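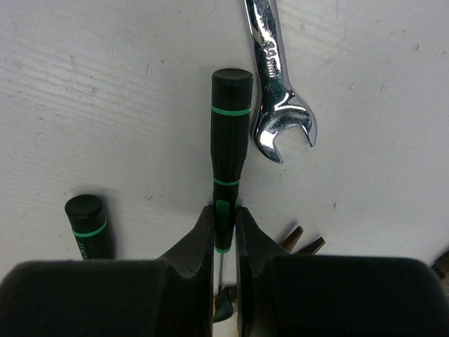
Does a robot that only picks up hand tools need its own written risk assessment?

Every robot cell gets one before its first powered run, whatever it handles, and it gets a fresh look each time the gripper, the tool set or the layout changes.

June 2019
By the Plumside Automation Newsletter desk

Home | News | Shop Floor | Training | Back Issues

Good practice corner: handling rules for hand tools

We get that question more than any other, and I love that we get it, because it means people are thinking about the small stuff. A screwdriver doesn't look like much of a hazard. Put it in a gripper on a moving arm, though, and you have a hard, narrow point traveling wherever the program sends it. Our old sheet treated every part as a box. The new one has a whole page for hand tools, and it's a good page!

The sheet came out of a long spring of trials at the Cuevas shop, where the Pandport sorting job has been running screwdrivers, wrenches and pliers in all sorts of positions. The operators there kept notes on every stop and every drop, and a lot of what follows is lifted straight from those notes.

Start with the grip. The handle is the place to hold a screwdriver, and the written procedure now has to say where on the handle the jaws should close. "Pick up tool" is no longer enough. If the tip is exposed during travel, the procedure names the direction it points, and the path keeps it away from the side where people stand. Knives and scrapers are still out until we have a proper sheath rule. That one is on the list for October.

Next comes speed. Slow speed applies for all teaching and for the first 8 cycles after any change, including a change that "only" moved the tray. After that the cell lead signs off and the normal program speed comes back. Several people asked whether swapping one screwdriver for another counts as a change. If it's a different length or a different handle, yes, it does.

Then there's the gripper itself. Finger pads wear, and they wear faster on ridged handles than on smooth parts. Look at the pads at the start of each shift and replace the pair at 1,000 picks or at the first sign of tearing, whichever is sooner. Always the pair! One new pad facing one old pad makes for a crooked hold, and Cuevas has the drop log to prove it. They logged 3,535 picks during the trial and traced most of the late drops to mixed pads.

Polished wrenches get their own paragraph, and I think this is the most interesting part of the sheet. Chrome throws light back at the camera, and a bright patch can be read as an edge that isn't there. The rule is simple enough – test with the lights the cell will really run under, and test again if anyone moves a lamp. Don't tape or paint the tools to make life easier for the vision system. The job has to work with tools as people use them.

For the work surface, scuffs and specks are fine as long as the vision check passes. Loose bits are a different matter, so wipe down at shift change. Tools may lie close together, but the procedure should say what the robot does when a finger would land on a neighboring tool. The default is to stop and ask for help.

One last item for anyone on the Nodex controller: the two stop tests are now separate lines on the daily form. Test the button on the pendant, then the button on the post, and initial each one. A single check mark across both will come back to you.

The full sheet is at the front desk and on the shared drive, under Cell Rules. If something in it doesn't fit how your cell works, write on it and send it back. The Cuevas crew marked theirs up from top to bottom and it's much better for it.

Contact the newsletter desk | © 2019 Plumside | Back to top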